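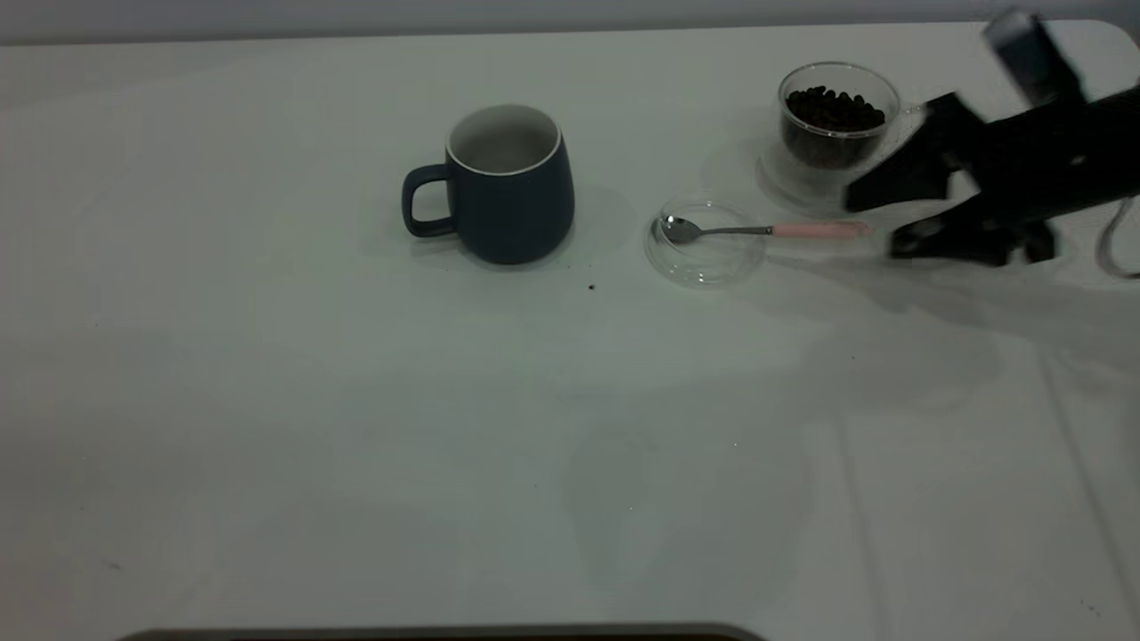 Descaling a kettle properly, and what hard water does to tea

6 February 2019

The water in our part of town is hard. The supplier's postcode checker puts it well into the top band, and the inside of the kettle agrees. After we moved in last December I left it alone for longer than I should have, and by the time I looked there was a pale crust over the whole base and up the wall as far as the minimum line.

Limescale is mostly calcium carbonate. Hard water carries calcium and bicarbonate in solution, and heating drives off carbon dioxide, which leaves the carbonate with nowhere to go except out of solution and onto the nearest surface. In a kettle with a concealed element that surface is the floor. A thin layer does little harm. A thick one slows the transfer of heat, makes the kettle noisier, and on mine it was tripping the cut-out before the water had come to the boil.

I had been using sachets of Lolletti descaler, which came free with the kettle. They work, but the ingredients list is citric acid and a dye, and a tub of plain citric acid from the home-brew shelf costs much less per dose. The dye is there to tell you whether you have rinsed it all out. I can live without it.

The method I have settled on:

Fill to the halfway mark and boil. Switch off at the wall. Wait two or three minutes, then add two level tablespoons of citric acid, a bit at a time. It fizzes, and if you tip it all in at once straight after boiling it can come up over the lid. Leave for half an hour. Pour away, wipe out any loose flakes with a soft cloth, rinse twice, then boil a full kettle of fresh water and throw that away as well.

Do not boil the acid solution once it has been made up. At high temperatures citric acid can form calcium citrate that is slow to dissolve, and you end up with a different white film which is harder to shift than the first. I did this on my first attempt and spent an evening with a nylon brush.

Vinegar also works. It is weaker at the strengths sold for cooking, it takes longer, and the smell stays in the plastic around the lid for days. I would keep it for shower heads, tied on in a bag overnight.

The second half of the problem is the tea. Hard water gives a dull, flat cup and a film on the surface that breaks into plates when you stir it. The film is formed from compounds in the tea, calcium and oxygen from the air, so descaling makes no difference to it. Only changing the water does, or adding something acidic. A slice of lemon clears it at once, but then you have lemon tea.

I tried three things over the winter. The first was a jug filter, a Flemholm, which uses an ion exchange resin and carbon. It made a clear difference for the first fortnight and then faded, well before the indicator on the lid said it should. The indicator is a timer and has no idea how hard your water is. The second was bottled water with a low dry residue, which made the best tea of the lot and which I am not going to carry home from the shop every week. The third was mixing the two, half filtered and half bottled. It was fine, and more trouble than I wanted before breakfast.

I have stayed with the jug and now change the cartridge when the film comes back. I also weighed the scale out of curiosity, dried on a coffee filter, and the scales in the kitchen would not settle on a figure. They are meant for flour.

A few odds and ends. Emptying the kettle after use slows the build-up more than I expected – water left standing dries on the hot base and leaves everything behind. The mesh in the spout lifts out on most models and wants a soak of its own in a cup. If you have an aluminium pot or anything enamelled, check the maker's advice before putting acid near it. Steam irons are another matter and I have not been brave enough to open ours.

The dishwasher is next. It has a salt reservoir and a hardness setting, and the manual gives the settings in German degrees, so there is some converting to do first.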